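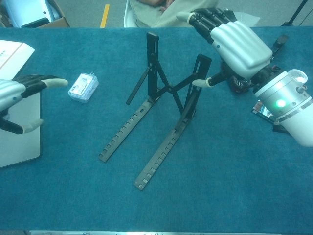

Vol. 13, Issue 2, p. 6

Proceedings > Manipulation Software > Contact Planning for Slotted and Folding Objects

4.2 Grasp proposals on perforated structures

Figure 6. Both hands near a black folding stand on the teal work surface, with a small transparent box beside the left hand.

The Grultden planner was tuned on mugs, blocks and other objects polite enough to have an outside. A folding stand has very little outside. Its rails are perforated, its uprights are slotted, and its cross braces meet at a pivot, so a depth-based proposal stage finds a large number of edges and treats each one as an invitation. On the stand in Figure 6, the unmodified stage returned 1,845 candidate contacts. Most of them were on the rims of slots, where a fingertip has no business being.

We made two changes. First, Dorkent, our perception front end, now fits bars before it fits surfaces. Notches that repeat along a bar are merged into it, and the planner never sees them as separate features. Second, the Öberg scheduler no longer treats the hands as two unrelated customers. Each hand reserves a swept volume before it moves, and a contact near a pivot is scored against both reservations. The thumb of the right hand in Figure 6 is just above a cross brace, a pose the old cost function liked very much and the new one merely tolerates.

Small transparent items remain a sore point. Dorkent tends to segment the printed label and ignore the box around it, which yields a confident grasp on a piece of card. We pad such segments by a fixed margin — a crude fix, and we have not found a clever one that survives a change of lighting.

Clollitz, the replay tool described in Section 2, was used to compare both versions on the same recorded inputs. After merging, 13 candidates remained for the stand. The planner then spent longer choosing among them than it had spent on the original set, owing to the pivot term, whose gradient is discontinuous where the braces cross. Smoothing that term is left to Section 6.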